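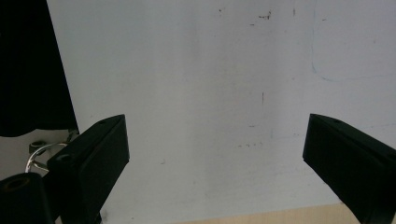 Can old marker lines and reddish specks be removed from a white writing surface without damaging the finish?

In most cases they can, provided the type of surface is established first and the mildest method is tried before any solvent. A glazed steel board will tolerate alcohol cleaner. A painted panel may dull or soften under the same treatment, and the dull patch will then hold ink more firmly than before.

Tostness Learning Center
Facilities Service Desk
Ticket 274
Category: Furniture and fittings / writing surfaces
Location: Nogueira Room
Requester: Roy Clegg
Assigned to: Beryl Whitlock
Priority: Normal
Status: Closed, with follow-up in March

Issue as reported (R. Clegg)

The white writing surface in the Nogueira Room no longer wipes clean. A faint light-blue curve remains toward the upper right, and there are small reddish-brown specks and smudges near the top, with a short reddish streak lower down. A row of lighter brownish speckles crosses the middle. Dry erasing has no effect on any of these. The room is booked for evening classes and instructors have asked whether the surface should be replaced. Please advise.

Desk response (B. Whitlock)

Thank you for the report. Please do not apply any further product until the surface has been identified. The asset register lists a Tandodia board in this room, but the entry predates the last redecoration, and a painted writing panel may have been put up in its place. The two look very much alike at close range.

Kindly confirm the following:
Which cleaning products have been used on the surface this term.
Whether a small magnet holds at the lower corner.
Whether a damp fingertip moves any of the specks.

Requester reply (R. Clegg)

The evening staff have used the Zaller spray from the supply closet, applied directly and wiped off with paper towel. I do not know how often. A magnet holds firmly. I tried a damp finger on two of the specks near the top. One moved slightly and the other did not.

Desk response (B. Whitlock)

A magnet will also hold on a painted steel panel, so the result narrows the matter without settling it. I will treat the surface as painted until the label on the back has been read. The current Tandodia guidance sheet gives a service life of some 3,000 wipes for the painted finish and no limit for the glazed one.

Please suspend use of the Zaller spray in this room. It leaves a film if it is not rinsed, and ink applied over the film is difficult to lift.

Work log, first visit (B. Whitlock)

9:40 a.m. Surface dusted with a dry microfiber cloth, top to bottom.

9:45 a.m. Washed with lukewarm water and one drop of dish soap, cloth wrung out well. Rinsed with clean water and dried with a second cloth. The rinse cloth picked up a slightly tacky residue consistent with spray film. Some of the brownish speckles across the middle came away at this stage.

10:05 a.m. Test patch made at the lower left corner with 70 percent isopropyl alcohol on a folded cloth, light pressure, ten seconds. No color on the cloth and no change in sheen when viewed from the side.

10:15 a.m. Test patch left alone until the afternoon. Sign placed on the door asking that the surface not be written on.
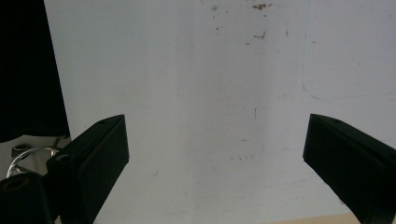
2:30 p.m. Test patch rechecked. Sheen still even, and a dry-erase line drawn over it wiped off without residue. Proceeded with alcohol on the blue curve only. It faded considerably on the first pass and was gone on the second. Area rinsed with water and dried.

2:50 p.m. Reddish streak treated in the same way. It lifted in part. A faint pink trace is visible from close up and was left as it is. No abrasive pad or melamine sponge was used at any point.

3:10 p.m. The fixed specks near the top did not respond to soap or alcohol. Their edges can be felt with a fingernail. They may be spots of rust where the coating has been chipped, or spatter from some earlier work in the room. I did not scrape them.

Requester reply (R. Clegg)

The improvement is noticeable and the instructors are satisfied with it for now. Two questions. May we go back to the Zaller spray, and should the remaining specks be covered with correction paint? One of the instructors has offered to do this.

Desk response (B. Whitlock)

Please do not use correction paint. It takes up ink and would have to be removed later with something stronger than we have used here.

The Zaller spray may be used again under these conditions: sprayed onto the cloth and never onto the surface, no more than once a week, and followed by a water rinse. For daily use a dry cloth is sufficient. The felt eraser in the room is heavily loaded with ink and should be replaced; a new one has been left in the supply closet together with two microfiber cloths.

Markers left on the tray should be dry-erase only. I removed one permanent marker during the visit and handed it in at the front office.

Resolution

Film and marker residue removed by washing and alcohol treatment. Replacement not approved at this time. Remaining specks recorded as cosmetic.

Follow-up

In March the fixings will be loosened so that the label on the back can be read, and the asset register will be corrected if needed. If the specks have spread by then, the requester is asked to reopen this ticket and quote number 274.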